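## 4. Evaluation of the Skevance hand-held collection kit

The preceding section compared the vendors' stated specifications. We now report how the Skevance kit, sold by Nornura on a per-site rental plan, performed when used by paid household operators without laboratory staff present. The kit consists of a hand-held two-finger gripper, a camera mounted on the tool, a charging dock and an upload service. The competing offer from Bundgaard was excluded at this stage, as its tracking module requires markers on the walls and most participating households declined to put them up.

### 4.1 Setup and operators

Kits were placed in 8 homes in the Pelside area in July. Each home received 2 grippers, one in use and one in reserve. Operators were given a printed guide and a single remote call with J. Hedegaard, who also handled later questions by e-mail. No furniture was moved for the trial and no additional lighting was supplied. Operators chose their own work surface, with the single condition that it could be approached from at least one long side.

The task set was limited to tabletop pick-and-place with ordinary household goods: bottles, tubs, packets, folded cloth and shallow trays. A total of 600 demonstrations was collected. A demonstration was accepted if the tool pose could be recovered for its full length and if both fingers remained in view at the moment of contact. Acceptance was decided by the vendor's software and then checked by hand by V. Nazarenko, who did not know which home a recording came from.

### 4.2 Handling and finger pads

Operators rated the weight of the tool as acceptable for short sessions. Complaints centered on the trigger, which has a long dead zone at the start of its travel. Several operators compensated by holding it partly closed between grasps, with the result that the recorded opening width at the start of a demonstration is not a reliable sign of intent. We recommend that anyone using the data clip the first part of the width signal or re-reference it to the first full opening.

The textured pads held rigid containers well, including rounded ones lying on their side. Thin flat packets were the weakest category. The pads are compliant at the tip and tend to fold under when pressed against a surface, so that the packet is pushed along the table and not lifted. Hard tips are listed as an accessory, but they were out of stock during the trial and we have no data on them.

### 4.3 Visual conditions

Household surfaces differ from laboratory benches mainly in pattern. Figure 4 was recorded with the fingers open over a flower-printed tablecloth, with bottles, a tray and a folded towel within reach and the bedroom beyond the table in view. Patterned cloth of this type helped pose recovery, which depends on trackable texture, and plain glossy tops hurt it. The effect on object segmentation ran the other way. Printed flowers were at times proposed as objects by the vendor's automatic labeling step, and these labels had to be deleted by hand.

Background content had little measurable effect on pose recovery as long as it was static. Curtains moved by a fan or an open window were the exception. The tracker rejects moving regions by default, but it needs a short interval to do so, and demonstrations started within that interval were often refused.
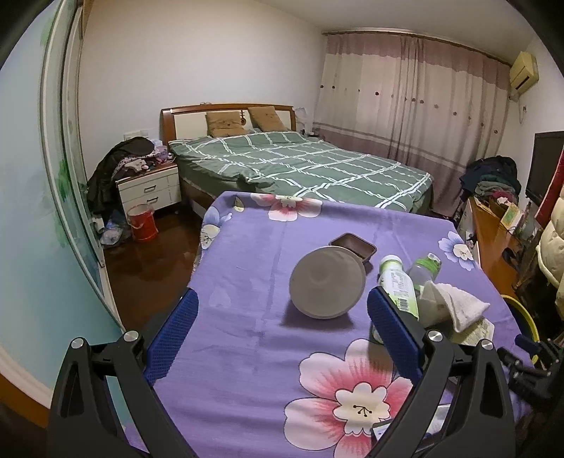
**Figure 4.** View from the tool-mounted camera, fingers open above a patterned tablecloth.

Can the kit be used without the vendor's upload service? Recordings can be copied from the tool over a cable and opened locally, but pose recovery and automatic labeling run only on Nornura's servers, so a local user would have to supply both.

### 4.4 Support and cost of operation

Two faults were reported. One gripper lost its width calibration after a fall and was recovered with the procedure in the guide. Another would not charge and was replaced by courier. Support replied to both reports in writing, although the second reply asked for a log file that the operator had no means of exporting.

The rental price covers processing up to a fixed volume of recordings. Rejected demonstrations count against that volume. R. Van der Merwe raised this with the vendor, who confirmed that it is intended. Buyers working in homes with glossy tables should budget for it, or supply a cloth.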